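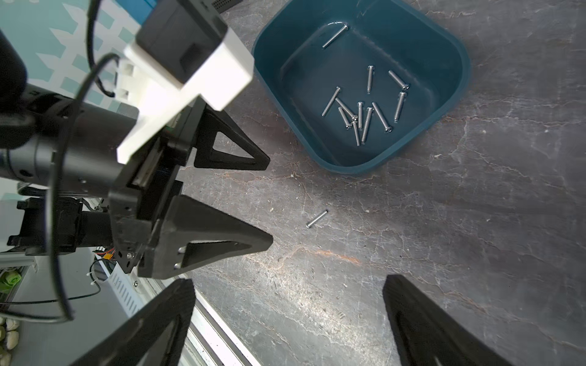
The Stonham is a wall case for graded trading cards, made for Derkside by Tremitz. It holds slabs upright in padded slots behind a clear acrylic door. The back panel is fastened with Phillips pan-head machine screws, the same sort as the silver ones in the teal bin, so an ordinary cross-head screwdriver will do for assembly. Wall plugs are not supplied.

Item no. 2084
Weight empty: 3273 g
Depth of shelf unit: 195 mm
Finish: black or walnut
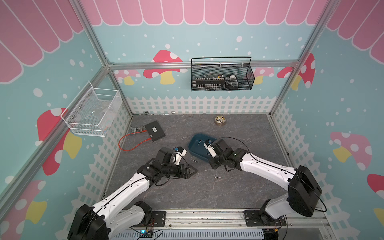 The slots take standard graded slabs from the main grading companies. Thick slabs for patch and relic cards fit in the bottom row only. Raw cards in top loaders will stand up in the case but lean forward a little, and we suggest the Vasić insert if most of your collection is ungraded.

The door lifts off for cleaning. Use a soft dry cloth, as glass spray clouds acrylic over time.
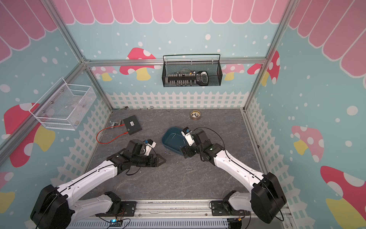

It locks with a small key, two supplied. Replacement keys are ordered by the number stamped on the barrel, so make a note of it before the case goes up.

Keep the case out of direct sun. The door filters some UV, but autographs in blue ink can still fade.

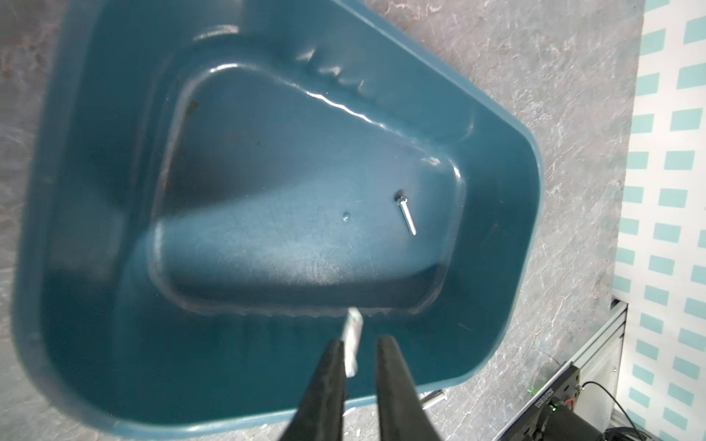 Delivery and returns

Walnut is out of stock until July. Black is sent out within two working days. Unused cases can be returned within 30 days in the original carton.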